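Shop Floor Talk > Automation and Us
Thread: Two-arm setup coming to the slat line, what changed at your place?

gluepot_dee
Started 2018-06-13

Hi all, long time reader, first time starting a thread. I work at a plant that makes bed bases and low frames, and we got told last week that the slat stations are going over to a two-arm robot cell from Zusisent. I've been on slats 11 years. My hands know the job better than I do at this point, I can seat them while arguing about baseball (and I do!). The integrator has been sending the office simulations and there's a meeting for us on Friday. They say nobody loses a job but everybody "moves up the value chain" and I would love for someone to tell me what that means in hours and pay.

Anybody been through it?

mortise_mike
Been through it in December. Six of us on assembly before, four after, and the other two went to packing at the same rate. So no layoffs, that part was true for us. What they left out was the overtime. We used to get Saturdays whenever a big order came in and those Saturdays just went away. Check that before you check anything else.

gluepot_dee
Oh that's a good one, thank you. Saturdays pay for my kid's braces.

Salamatu Usman
I'm going to be the annoying one and say I like mine. My shoulders were shot from leaning over frames all day. Now I load rails, I clear jams, I do the first-off checks, and I go home and can still lift a saucepan. We do 700 frames a week on the Flimivow line and I couldn't have kept that up by hand for another year.

gluepot_dee
See, I believe you, and my shoulders believe you even more. But loading and clearing jams all day sounds dull as anything. With slats I was making a thing.

Anyway, the supervisor let me have one of the renders, so you can see the sort of frame I mean. It's the orange-brown base with the six slats across, the rails have notches and the slat ends sit down in them. One arm is right over the slats in this one.

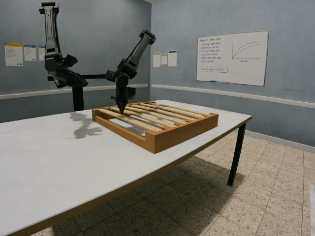

Abelardo Acuña wants to know who sets the pace, because at his shop that was the whole fight. The cell ran at whatever the office typed in, and the person feeding it had to keep up or get a talking-to. It took them most of a year to get a speed control the operator could use without asking.

mortise_mike
Second that. Get the pace question in writing. Ours stops for breaks now but it didn't the first month, so we'd come back from lunch to a pile of frames waiting on us.

Salamatu Usman
Mine has always stopped for breaks, so I guess it depends on the outfit. And Mike, your Saturdays went away because orders were down, you said so yourself in the other thread!

mortise_mike
Orders were down AND the cell was up. Both things. I'm not going to argue it again.

tackstrip
What about training? We got 27 hours on the Ojo system before ours went live and I thought that was decent. A cousin of mine at Ullurow got a binder.

gluepot_dee
A binder!! Okay so my list for Friday is overtime, who controls the speed, breaks, and training hours on the clock. Also I want to ask who checks for split slats. I catch those by feel, I pick one up and it's wrong before I've even looked at it.

Salamatu Usman
Ask to be the one who does it. We had a lot of splits get through early on, and they ended up putting a person back on slat inspection, with a grade bump. That's my job now, half the week.

gluepot_dee
Okay THAT I would take. Adding it to the list, will report back after the meeting.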